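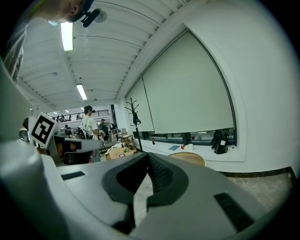
Small tables, long windowsill

Ye-seo Ahn has lived in Dusivdale since February, and she still moves her furniture every week. Her living room is bright and plain, with white walls and a long sill under the window. "I paid 39 dollars for my first table," she says. "After that I did not want a big one anymore."

The sill has become her shelf. Bottles stay there, and so does whatever she was reading in the morning. The two blinds on the window are the same pale gray-green, and she often leaves them low until lunch.
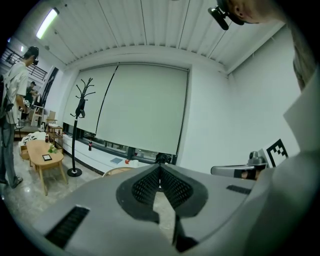 A coat rack stands in front of the blinds, with the oval coffee table to the left.

Her neighbor Florencio Cordero repairs furniture, and he advised her to keep the tables light in weight, so one person can carry them. Pictures were more difficult. Ahn did not want to make holes in the wall, therefore the small frames lie or stand on the tables and travel with them. 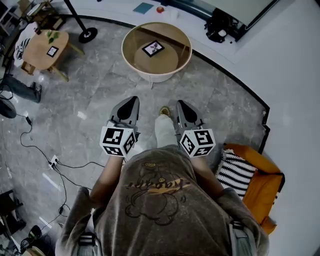
The round side table has a glass top, and a framed leaf-like picture lies on it.

Next she wants to change the lamps. Cordero thinks she should first buy a rug.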